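Sorting Blocks by Color

Sorting means putting things that are alike in the same place. You sort when you match socks or put the forks away. Blocks are good for practice. They come in bright colors, and they don't roll off the table.

First, spread your blocks out so you can see them. Look for one way they are the same and one way they are different.

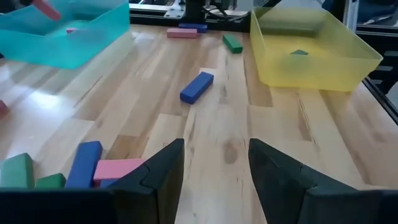 Color is the easiest place to start. Pick one color and find every block that matches it. Light green and dark green can both go in the green group, or you can make 2 groups. Both ways are right if you stick to your rule.

Next, you need a place for each group. Boxes, bowls or bins all work. A bin does not have to match what goes in it. Pink blocks can go in a teal bin and green blocks in a yellow one, and they are still sorted. What matters is that each bin gets one color.

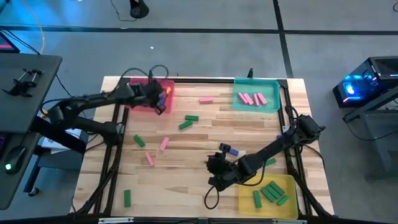

A rule tells you where each block goes. Say your rule out loud before you begin, so a friend can help. If the green blocks go in the yellow bin, any green block still out on the wood has to go there too. Keep going until the table is clear.

Written by Tuấn Mai for Painemal Kids, October 2020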